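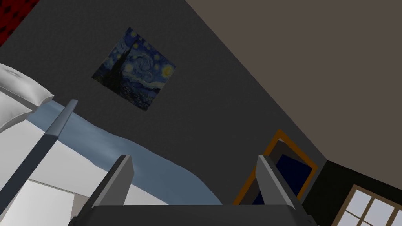
Figure 1. Simulated bedroom from the gripper's viewpoint, fingers open, with the bed to the left.

4. Changes to the Work of Room Attendants

4.1 Setting

The study was carried out at the Mulley, a hotel with 200 guest rooms in Tradville. The housekeeping department employs 17 room attendants and two floor supervisors. In April the hotel began preparing for a robot that would clear small items from beds before the linen is changed. Attendants took part in the preparation by reviewing simulated runs in Lelell, a program that plays back each run and lets the reviewer stop it, mark a moment, and type a note. The physical robot had not entered service when our fieldwork ended. The changes reported in this section therefore concern the review work and what the department had to rearrange to make room for it.

4.2 Review as a new task

Attendants were assigned to review in pairs, starting at 1:30 p.m., after the checkout rooms were finished. A total of 915 runs were reviewed. Supervisors had first entered this time in the schedule as "training." Attendants objected to the label, on the grounds that they were the ones supplying the instruction, and it was later changed to "review." The change had a practical effect: hours marked as training did not count toward the skilled rate under the hotel's pay rules, and hours marked as review did.

The viewpoint took some getting used to. In Figure 1 the walls and furniture run at a steep diagonal, and the lower part of the view is taken up by the gripper. Several attendants told us that they looked first for the pillow, then for the edge of the blanket, and worked out the rest of the room from there. Wall pictures served the same purpose. One attendant compared the process to finding a light switch in an unfamiliar room.

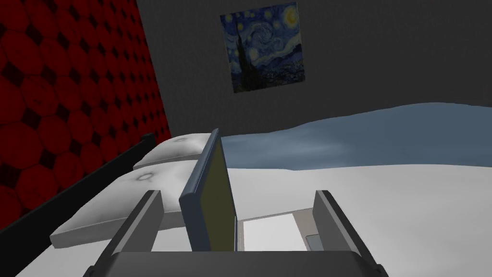 Department of Work and Organization Studies, Trajkovski School of Management

4.3 What attendants noticed

Runs in which the gripper handled a guest's tablet drew the longest notes. In the view reproduced on this page, the tablet stands upright between the two fingers, above the level of the pillows at its top edge. The program asked reviewers whether the hold was acceptable. Attendants often answered a different question, namely whether the tablet should be picked up at all. House rules at the Mulley state that a guest's electronic devices stay in the room and may be moved only as far as the nightstand or desk. The first version of the review form had no place for this rule, and attendants wrote it into the free-text box until a separate field was added.

The notes also recorded matters that had never been part of the written procedure. Attendants check under and between pillows before lifting them. They fold back a blanket slowly when they cannot see what lies in it. Supervisors knew of these habits but had left them to new hires to learn from coworkers on the floor.

4.4 Effects on the shift

Review time was taken from the afternoon, when attendants had previously restocked carts and helped one another finish late rooms. The late rooms now fell more often to a single person. Attendants who were not assigned to review on a given day described this as the main cost of the project, and two asked that review be moved to the morning. Supervisors declined the request and instead limited review to one pair per floor.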